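Tarigan Gripper Kit: Frequently Asked Questions

Last updated September. Applies to kit revision 6 and later. Questions about the older single-finger kit are covered on the Legacy page.

GENERAL

What is the Tarigan kit?

Tarigan is a two-finger parallel gripper with a wrist camera, a control box and a software license for one workstation. It is made by Lalgate and is intended for tabletop handling work: shelving, sorting, placing items in racks and trays, and recording demonstrations of those tasks.

What is in the box?

Gripper body, one pair of soft-tip fingers (black), wrist camera with bracket, control box, power supply, 20-inch cable harness, hex keys and a calibration card. The arm is not included.

Which arms does it fit?

Any arm with the standard four-bolt tool flange listed in the mounting guide. An adapter plate for the Larik arm is sold separately. If your flange is not listed, send a dimensioned drawing to support before ordering.

How much does it cost?

The kit is $388 per month on the rental plan, with a minimum term of 6 months. Purchase pricing is by quote. Adapter plates and spare fingers are billed separately under both plans.

Can I try it first?

Yes. The evaluation period is 30 days from delivery. You pay return shipping. Units that come back with cut harnesses or drilled housings are charged at replacement cost.

HANDLING BOOKS AND OTHER THIN ITEMS

Can the gripper pull a single book out of a rack?

In most cases. The fingers need clearance on both sides of the item at the grip point. Books packed tight against each other do not leave that clearance, and the software will report "no approach" if it can't find a gap. Wire racks with individual slots work better than open shelves for this reason.

Do the books have to stand straight?

No. The Tomalik planner estimates the lean of each item and rotates the wrist to match before closing. Large leans can cause the rear of the gripper body to touch the neighboring slot, in which case the planner tries a grip nearer the top of the spine.

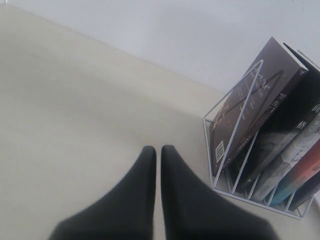

Lean estimates come from the visible edges of the cover and spine. Thin rack wires crossing in front of a cover can be mistaken for an item edge. If you see the planner splitting one book into two, turn on "Ignore thin foreground" under Scene Settings and rescan. The setting is off by default, as it also hides pens, cables and similar small objects.

Does cover color matter?

Somewhat. Dark covers standing next to each other are the hardest case, particularly under uneven room light. A light tabletop and a plain wall behind the rack give the planner a clean background. Glossy covers can produce glare at certain wrist angles; moving the lamp usually does more than changing the exposure.

Does it read titles?

The kit does not include text recognition. Items are tracked by shape, color and position. An export function passes the wrist view to an outside text reader, and the result can be attached to the item as a label. Language support, including Chinese, Japanese and Korean, depends on the reader you choose. The same applies to barcodes.

Will the fingers mark the covers?

The soft tips left no marks on coated covers at the default force in our own testing. Uncoated paper, cloth and foil stamping were not tested above the default. Use the low-force profile for anything you can't replace.

CAMERA

Why do the fingers take up so much of the camera view?

The camera is mounted close to the gripper so the fingertips stay in view through the whole grasp. The planner masks the fingers out during scanning. Do not move the bracket to get a wider view. Calibration will be lost, and the mask will no longer line up.

How often does it need calibration?

After installation, after any finger change, and after a collision stop. The routine takes almost 20 minutes and requires the card from the box. A photocopy of the card will not work; printers do not hold the scale closely enough.

Can I record the camera feed?

Yes, to local disk or to a network drive. Recordings are saved with finger position and arm joint angles on the same clock. Cloud upload is not offered.

SERVICE AND SUPPORT

How long do the fingertips last?

It depends on surface and duty cycle. Replace them when the rounded tip shows a flat spot or when the two fingers no longer close evenly. Always replace both. Mixed pairs cause the item to twist on lift.

The gripper closes but reports no grasp. What should I check?

Check the force profile first. Thin paperbacks may compress below the detection threshold on low force. Next, confirm that the item thickness range in the task file covers the item. If both are correct, run the finger zero routine from the Maintenance tab and repeat the test with a rigid block.

The arm stopped above the rack and will not continue.

This is normally a workspace limit. Rack positions taught near the far edge of the table can put the wrist outside the allowed zone once the lean correction is applied. Move the rack toward the arm base and reteach. Do not widen the zone to clear the fault unless your site safety assessment has been updated.

Is on-site setup available?

Yes, as a paid service. A visit covers mounting, calibration and one taught task. Requests are scheduled by Zahira Chong in Field Service. Include your arm model, flange drawing and a photo of the work area.

What does the warranty cover?

Gripper body, control box and camera, for the rental term or as stated on the purchase quote. Fingertips and harnesses are wear parts and are excluded.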